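Ticket 184: Simulated grasp fails on soft spool part
Project: Plutgate
Opened: 8 Aug 2019
Status: open
Priority: medium

Summary
The grasp routine reports a good hold on the pink part, then the lift check fails. The log gives error 107 (object pose outside limit). Rigid parts in the same set run clean.

Steps to reproduce
1. Load the Tastari scene with the default gripper.
2. Spawn the pink part and run the standard top grasp.
3. Let the run continue to the lift check.

Failed in 6 runs with the April build of the solver. Going back one build made no difference.

Renders attached:
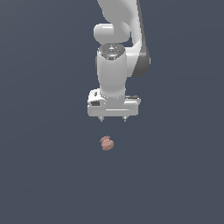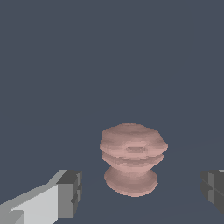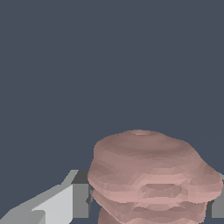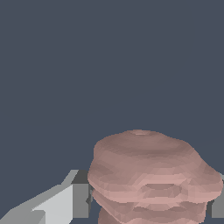

Attachments 1-4, simulator renders. 1: arm and part, side view. 2: part between the open fingers. 3 and 4: part between the fingers, close view.

Notes
Check the left finger first. In 3 and 4 the edge of the part overlaps the fingertip block slightly. We don't know yet if that is real penetration or only the visual mesh drawn over a smaller collision mesh.

Tried so far
- Halved the time step. Same error.
- Raised finger friction. Same error, later in the run.
- Swapped in the Pituvwood collision mesh. Scene would not load, missing file.

Next
Get a working copy of the Pituvwood mesh and rerun with contact points drawn. Ó Dálaigh build to be tested after that. Do not use this part in the regression set until the ticket is closed.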